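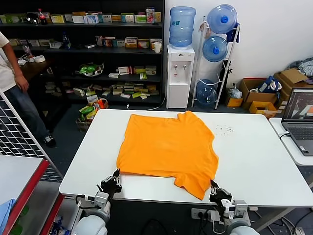
Orange T-shirt, white table.

The Clododell Box, reviewed
Gianni Palumbo, performance scores and documents. Tremach Editions, boxed set, edition of 400.

Gianni Palumbo stopped performing years ago, and for a long time the only way to learn what he did was to ask people who had been in the room. Their accounts don't agree. Some remember a long silence and a man carrying water up a flight of stairs. Others remember shouting. Tremach has now put out a boxed set that tries to settle part of this, and I have spent three weeks with it.

The box holds a spiral-bound book of scores, a folder of loose contact sheets, two DVDs and an essay by the editors. The book is the best thing in it. Palumbo wrote his scores in short typed lines, much like recipes, and they are printed one to a page with his corrections left in. "Stand until the second person leaves" was first "stand until everyone leaves," and you can see where he crossed it out. The lines are easy to read and there is no commentary on the same page, which I liked.

The contact sheets are harder going. They reproduce 1,488 photographs, nearly all of them small and many of them dark. There is an index, but it runs by roll number and not by performance, so finding the Clododell cycle meant going back and forth between the folder and a table at the end of the book. After an evening of this I made my own list in pencil. The archive itself holds 3,168 negatives, according to the essay, and no reason is given for which ones were left out. 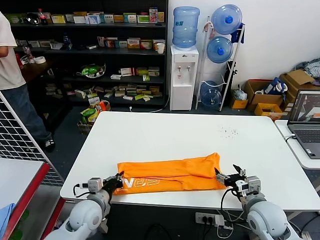 CLINDVILLE
Thursday, July 2, 2020

I watched the DVDs on two different players and had no trouble with either. The first has the early indoor pieces, shot on a single fixed camera with poor sound. The second has the complete Hennessy Hall performance, all four hours, and this is what most buyers will want. Palumbo sits at one end of the hall and reads aloud from a phone book while the audience is allowed to move the chairs. For the first hour very little happens. Then a woman puts her chair directly in front of his and the whole evening changes. I had read descriptions of this moment and they make it sound like an attack. On the recording it is quiet, almost polite.

The essay is 3,000 words and could have been shorter. It spends too much time on which European artists Palumbo may have met and too little on how the pieces were made - who built the platforms, who paid for the hall, how long they rehearsed. Palumbo is quoted once, on the last page, and he talks about the stairs.

A few practical points. The box is sturdy but the lid is tight, and mine has already started to split at one corner. The folder has no flap, so the sheets slide out if you tip it. The spiral binding lies flat on a desk, a real help if you are taking notes. The DVDs have no chapter marks - plan on using fast forward.

For a library or a teacher it is worth having. If you only want the scores, Tremach plans to sell the book on its own from August, and that is the version I would buy.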